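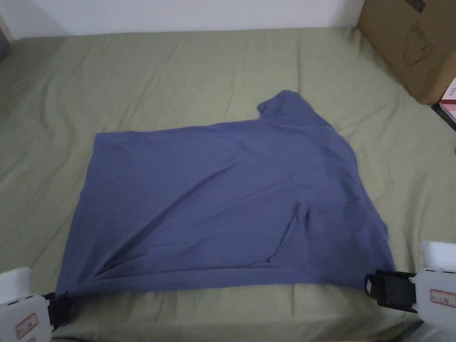
# Staff Kitchen and Lunch Area: Inspection Checklist

**Site:** Burley House, second floor
**Date of inspection:** 2021-08-13
**Areas covered:** main kitchen, Cosgrove Room, corridor water point
**Ratings:** S = satisfactory, A = action needed, N = not checked

The checklist is completed by the duty inspector and kept in the kitchen folder. Comments should be short and should state what was found on the day.

## 1. Food storage

- [x] **Fridge temperature at or below 5 °C - S.** The display and the separate thermometer agreed.
- [ ] **Food labelled with owner and date - A.** Several tubs on the middle shelf carried no label. A notice has been placed on the fridge door. Unlabelled food will be removed at the end of the working week.
- [x] **Raw and cooked food kept apart - S.** No raw meat was stored.
- [ ] **Freezer free of heavy ice - A.** Ice has built up behind the top drawer and the drawer no longer closes fully. Defrosting to be arranged outside lunch hours.
- [x] **Dry goods in closed containers - S.** The open bag of rice noted at the last inspection has been thrown away.

## 2. Electrical appliances

- [x] **Kettles, leads and plugs undamaged - S.**
- [ ] **Toaster crumb tray emptied - A.** The tray was full. It was emptied during the inspection, but the task does not appear on the weekly cleaning sheet and should be added.
- [x] **Microwaves clean inside, doors closing properly - S.** The left-hand microwave is slow to open. This does not affect safe use.
- [ ] **Dishwasher in working order - A.** The Plurnberg unit stopped twice with the drain warning showing. The filter was cleaned and the fault returned. Reported to Uslow Maintenance. Staff are asked to wash up by hand until the repair is signed off.
- [x] **No extension leads near the sink - S.**

## 3. Hand washing and surfaces

- [x] **Soap and paper towels available - S.**
- [ ] **Hot water at the tap is safe to use - N.** The probe was not available. To be checked at the next visit.
- [x] **Worktops wiped and free of food waste - S.**
- [ ] **Sponges and cloths replaced - A.** One cloth was in use for both tables and dishes. Separate colours are to be supplied.

## 4. Floors, exits and seating

- [x] **Fire door clear on both sides - S.**
- [x] **Fire blanket in place and within reach - S.**
- [ ] **Floor dry and level - A.** A tile beside the water point has lifted at one corner. The area has been marked with tape. Permanent repair is required before November, when the Cosgrove Room is next booked for the staff lunch.
- [x] **Seating within the posted limit of 20 - S.** Sixteen chairs were set out. Staff taking a late lunch may use the Cosgrove Room if it has not been booked.
- [ ] **First aid box complete - A.** Blue plasters have run out. The eyewash is in date.
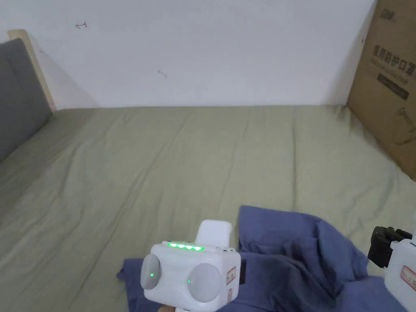 *White wall and bed with sage-green sheet.*

## 5. Follow-up

| Item | Responsible | Priority |
|---|---|---|
| Dishwasher drain fault | Uslow Maintenance | High |
| Lifted floor tile | Building services | High |
| Blue plasters | First aid lead | High |
| Freezer defrost | Kitchen rota | Medium |
| Coloured cloths | Office supplies | Medium |
| Crumb tray on cleaning sheet | Kitchen rota | Low |

**General comment:** The kitchen was tidy and in regular use at the time of inspection. High priority items are to be reported back in writing - a verbal update will not be accepted as closure.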